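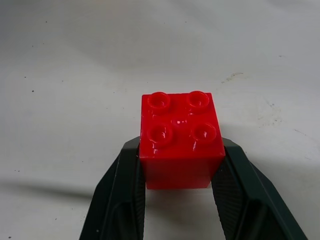 Two grippers and a box of bricks

The test bench at Pallberg's workshop in Corby is a white table with a robot arm bolted to one end. The firm packs mixed goods for small mail-order sellers, and it wants an arm that can take one item out of a tray and put it in a carton without being told beforehand what the item is. It already has the arm. It has spent most of the winter deciding what to put on the end of it.

The choice came down to 2 grippers. The Tapley has a pair of stiff, angled fingers with ribbed pads on the inner faces. The Indus has softer fingers that bend round whatever they close on. Both fit the same wrist plate, and swapping them takes 22 minutes if the cable behaves. Both were run with the same small camera mounted at the wrist, looking down past the fingers.

Most of the early trials were done with toddler bricks, the chunky sort with four studs on top. They are cheap and they don't mind being dropped. They are also harder to handle than they look. The sides are smooth and the plastic is shiny, so a finger that arrives at a slight angle tends to push the brick round before it grips. The studs give the camera something to line up on, but they throw back the light. With the overhead lamps at full strength, the glare on a red brick can be bright enough for the software to lose an edge and put the centre of the brick in the wrong place.

Pallberg's first answer was to turn the lamps down. That helped with the bricks and made things worse with anything dark. The second answer was to leave the lamps alone and take 3 readings as the arm comes down, throwing out any that disagrees with the others. It adds a little time to every pick. The engineers have kept it.

Each gripper was given 104 picks, with the bricks set down at whatever angle they landed. A pick counted if the brick was lifted clear, carried across the table and set down upright. A brick that turned in the fingers on the way was marked as a failure even if it arrived.

The Tapley was the better of the pair on bricks. Its ribbed pads hold flat sides well, and because the fingers are stiff, the brick stays where it was when they closed. The fingers come in low on either side and leave the top clear, so the camera can still see the studs while the brick is in the air. That matters to Pallberg, who want the arm to check what it is holding before it lets go.

The Indus missed less often when the brick was badly placed. Its fingers give, so being a few millimetres out is not the end of the pick. The trouble came afterwards. Bricks leaned over in the grip, and the bent fingertips got in the way of the camera. On soft things the order was reversed. A folded cloth or a bag of dried beans was easy for the Indus, while the Tapley had to be slowed right down to stop it pinching.

Grip force took longer to settle than anyone had allowed for. Both grippers come with a default that is too strong for thin packaging. Turned down, the Tapley still held a brick without trouble, but it began to let go of glass jars on fast moves. The workshop now keeps a short list of settings, one for each kind of tray, and the controller loads the right one when the tray's label is scanned.

Neither price was the deciding factor. Pads wear out, and the Tapley's can be changed with a small screwdriver while the arm stays powered down on the bench. The soft fingers on the Indus have to be replaced whole.

Pallberg has ordered the Tapley for the first packing line and is keeping the Indus for a second, which will handle clothing. The next round of trials, due in April, uses clear plastic tubs. The wrist camera has so far had great difficulty finding them on a white table.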